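Was the cloth folding at the Grorlow open day really automatic?

Posted by Leltier

I went to the Grorlow open day in April and stood at the cloth table for 21 minutes, two arms with blue fingers working on a gray cloth on a white top. The sign said "autonomous household handling." I have my doubts. A woman by the door had a laptop open the whole time and the arms never moved while she was talking to visitors.

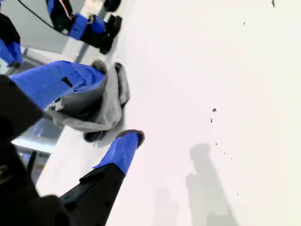
I asked one of the staff how many folds they had on record and got "3,088 successful handlings," and no answer on how many tries that took. What counts as a handling? Picking it up? I drove 2 hours for this and would like to know whether I saw a robot making decisions or somebody steering it from the next room. Has anyone here been to one of these and gotten a straight answer?

Stanlow

I was at the morning session. They told our group that part of it was remote control and part of it was learned, and that they switch between the two. Which part was which, they didn't say. I'd take any number from an open day with a pinch of salt — "successful" can mean the cloth didn't end up on the floor.

What you want to ask next time is whether you can put the cloth down yourself. Crumple it, turn it over, leave a corner hanging off the table. If they say no, or they straighten it out first, you have your answer.

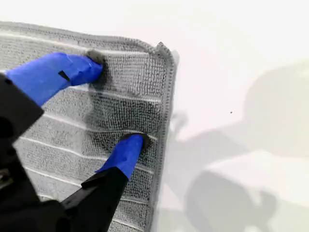

I did ask, and was told maybe after lunch. I couldn't stay that long, so I can't tell you if they ever let anybody do it. Also ask to see a failure. A demo with no failures all morning makes me more suspicious than one with a few.

Santoso

it's all remote controlled, they all are. save your gas money

Leltier

Thanks, Stanlow. That's more than I got out of the staff. Santoso, maybe so, but I'd like to hear it from somebody who saw the controls. I've written to Grorlow asking what a "handling" is and will post the reply if there is one.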